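Trodstead finally win one away
December 11, 2020

I didn't get home from the gym until almost eleven last night so this is going up a day late. Trodstead 71, Guillot 64. First road win since February, and the first time this season we held anybody under 70.

The first quarter looked like every other road game. Guillot pressed full court right off the opening tip and we threw the ball away on three of the first five trips. Coach took a timeout down 11-2 and put Hugo Courtois in at the point, and he more or less stayed there. Hugo is not fast. He gets the ball, turns his back to the defender and walks it up, and it drives some people in our section crazy. But the press stopped working once he was out there, and Guillot dropped it for good before halftime.

We were down five at the break. I thought that was fine considering we had shot so poorly from outside. The third quarter was the best eight minutes we have played. We went to the 2-3 zone and Guillot had no interest in going inside against it. They just kept shooting threes from the same corner. When those stopped falling they had nothing else, and we got out and ran on the long rebounds. Hugo had 16 for the game and most of them came right in that stretch, nearly all layups.

I still don't like how we finish. Up nine with two minutes left we started standing around and holding the ball near half court, and it led to a five-second call and then a bad pass. Guillot got it down to four. We made our free throws, so it didn't matter, but against a better team it will. I have been saying this since last winter. If the offense is working, run the offense.

The other thing is the bench. We only went seven deep, and two of those seven had four fouls going into the last quarter. The backup center from Mistulel, the one who transferred over the summer, did not get in at all. I don't know if he is hurt or just in the doghouse. He was in uniform and he warmed up with everybody else.
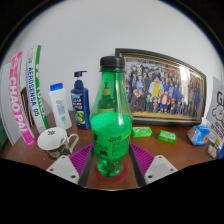

Attendance was capped at 200 and I would say they were close to it. The place holds 1,000 and it sounds strange that full of empty seats. You can hear every word the refs say. You can also hear every word the man behind the Guillot bench says, and he had a lot to say about the charge call in the third. For what it's worth I thought it was a block too, but we'll take it.

The drive was 40 miles each way and the fog was bad coming back past the Binix plant, so give yourself extra time if you go to the rematch there later on. Parking is on the side street now - the main lot is closed off.

Next up is Mistulel at home on Tuesday. They like to play slow, which should suit Hugo, and they have a big kid inside who gave us fits last year. I would start in the zone and make them prove they can shoot over it. I will be in the usual spot, top row by the door, and I'll try to get the write-up done the same night this time.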